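Kirui Lake Trips: Your Questions, Answered

We get a good many letters and calls from folks planning their first visit to the lake country, and we love every one of them (truly, keep them coming!). Before you pick up the phone, though, have a look through the questions below, because there's a fair chance somebody has already asked yours.

When is the best time to come?

Well, that depends on what you're after. July and August bring the warmest water and the longest evenings, and if you have little ones who want to swim, those are your months. My own favorite is early fall, when the birches go gold all along the Kirui shore and you can hear the loons from the dock with your morning coffee. We close the cabins at the start of November and open again once the road is clear in spring.

How do I get there?

Most of our guests drive. Follow the county road north until you reach the Cuneck general store, then turn left and keep going for 4 miles. The last stretch is gravel, and it's a bit washboardy after a rain, so take it slow and enjoy the trees. Ordinary cars manage it just fine. If you're using a phone for directions, please save the map before you leave town, as the signal fades soon after the store.

How high up is the lake? Will I notice?

The lake sits at 1433 feet, so no, you won't be short of breath! You will notice the nights, which are cooler than people expect even in midsummer. Bring a sweater, and then bring one more for whoever forgot theirs.

Is the Dresex Trail too hard for children?

Not the lower part. The first two miles wander along the water and over a couple of footbridges, and we've seen plenty of five-year-olds march it happily with a pocketful of raisins. Past the second bridge it climbs in earnest, with some scrambling near the top, and I'd save that for older kids and grown-ups with decent boots.

Can I bring my dog?

Yes, please do. We ask for a leash near the cabins and on the trail, and there's a fee of 50 dollars per stay, whether your dog is the size of a loaf of bread or a small pony.

Do you rent boats?

We have canoes and rowboats, with life jackets in all sizes. You can borrow one by the half day or the full day, and you can book it when you book your cabin or just ask at the desk in the morning. We don't rent motorboats, and the lake is all the quieter for it.
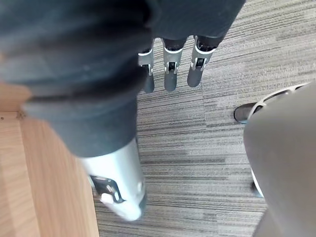
Kirui Lake, Oct 11, 2024

Are the fall dates full yet?

Not quite! We still have a few midweek nights left before we close for the season. Weekends are spoken for, but people's plans do change, so ask Gitau Mosoti at the desk to put you on the waiting list and he'll call you if something opens up.

What if I need to cancel?

Let us know two weeks ahead and you'll get everything back. After that we keep the first night and return the rest. If you'd like to move your stay to next summer instead, we're happy to carry your deposit over, and there's no charge for doing so.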